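Search this site Search Go

Progress report to Kemppainen, February
Coastal rowing crew, Clodport to Lerel

Quick one as we're back on the water at 6am. Full accounts to follow with the next claim.

Training. Going well mostly. All four crew now past 800 miles at sea since the grant came in. Two night rows done, third called off, wind over tide at the harbour mouth and no sense in pushing it. Longest stint 17 hours, two on two off, which everyone hated by the end. Blisters the main complaint. One bad wrist, seen by the physio, back on light oars.

Boat. Prernorance is out of the shed and afloat again. New rudder pins fitted, old ones were worse than we thought. Stern hatch still weeps a bit in a following sea, resealed twice, will try a different gasket. Water maker not yet tested offshore. Thats the big job for next month.

Money. Spent to date £3482, mostly rudder, flares and the liferaft service. Liferaft came in £40 over what we told you, sorry, covered from our own raffle. Nothing else over. Insurance renewal is due before the crossing and we have the quote but havn't paid yet.

Safety. Sea survival course booked for the two who need it. Radio licences all in. Still need a second beacon, would like your ok to move the leftover paint money across to it.

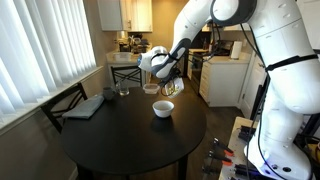
Robotic arm holding a small clear container over the round black table.

Next. Capsize drill in the dock, then the full overnight to Lerel and back if the weather plays. Food packing after that. Start window not changed. Please let us know re the beacon asap, the supplier is only holding the price for a short while.

Recent items
Crew places for the summer row
Clodport harbour open day
Rudder repair, part two
Autumn report to Kemppainen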